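Lundolov Community Help > Rubbish, Recycling and Street Stuff

Neighbour's builder dumped a load in our back lane and the letter came to me. What now?

Asked by backlane_bument

We live on a terrace in Bument with a shared lane behind. In June the house two doors up had its kitchen and bathroom ripped out, and one morning there was a heap against my back gate: broken tiles, plasterboard, half a worktop, a toilet. I did what a good citizen does and reported it on the council website. I got a reference number and a picture of a smiling bin.

Three weeks later I had a letter saying that waste had been found "on or adjacent to" my property and I might wish to arrange its removal. I might not wish to, as it happens. I rang and was told the lane is unadopted, so anything on it belongs to the people whose houses back on to it, which seems to include the toilet.

I got a quote from Cliso Clearance and they want 600 pounds, more if the plasterboard has got wet, and it has been outside in Lundolov for most of a summer so you can work that out for yourselves. The neighbour says he paid the builder to take it all away and it's nothing to do with him. The builder doesn't answer his phone.

Questions:
Can they make me pay for it?
Is the neighbour off the hook because he paid someone?
Can I just move it all back in front of his gate? Asking in a spirit of enquiry.

3 replies

Reply from tidy_or_else (marked as helpful by 14 people)

Taking your last one first: no. If you carry it up the lane and leave it on somebody else's bit of ground, you're the one who has dumped it, and you'll be the only person in the whole business with a fixed address and a working telephone. They will find you in an afternoon.

On paying. If it's private land the council usually won't clear it for nothing, and they can serve a notice on the occupier telling them to shift it. A "might wish to" letter isn't a notice. A notice will say what law it's made under, give you a date, and tell you how to appeal. One common ground for appeal is that you didn't dump the stuff and didn't knowingly let anybody else do it. So keep your reference number, smiling bin and all, and write back now saying you reported it yourself and when. Email, so there's a copy.

Also check that the bit by your gate is yours. Get your title plan from the Land Registry and look at where the red line goes. On our terrace everyone had been sweeping, weeding and quarrelling over a strip of lane for years and the line stopped at the back wall. The council went a good deal quieter after that.

As for the neighbour, householders have a duty to take reasonable steps to check that whoever takes their waste is allowed to. He should have asked for the waste carrier registration and got something in writing saying where it was going. "I gave a man some cash" won't do it, and he can be fined for it. Mention this to him over the wall in a friendly tone and see whether his memory of the builder improves. Mine remembered a second mobile number and a brother-in-law.

Then go back to the council and ask for the enforcement team, as opposed to the people who send the letters. Give them the neighbour's address, the builder's name, the van if anyone saw it. Don't go rooting through the heap for paperwork. Leave it as it is and tell them it may be in there.

Reply from Dimaculangan Close resident

had the same up here, 1,000 quid it cost us in the end between the houses. council useless. put a gate on the lane thats my advice, we did and its been fine except the bin men can't get in

Reply from worktop_optimist

Agree with the first answer and would not agree with the second unless every house has a key, and the water board, and whoever reads the meters. You may need permission to gate it as well if there's a right of way. Ask me how long that took.

Two small things. Our council's own page said it had dealt with 3,304 reports of dumped waste last year, and I can believe it, as I believe three of them were me reporting the same sofa. "Dealt with" means the report was closed. If yours shows as closed, open a new one and quote the old number.

And get the plasterboard priced separately. It can't go in with general rubbble, and a firm that quotes one lump sum will assume the worst. Split out, ours came down a fair bit. If any of the worktop is proper stone, somebody may want it for nothing and collect. I gave away two lengths of granite that way, and the man brought his own trolley.
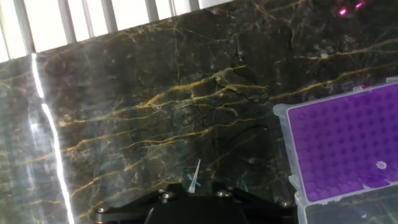
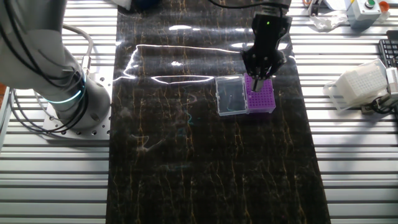 Dark with gold veining, both pictures.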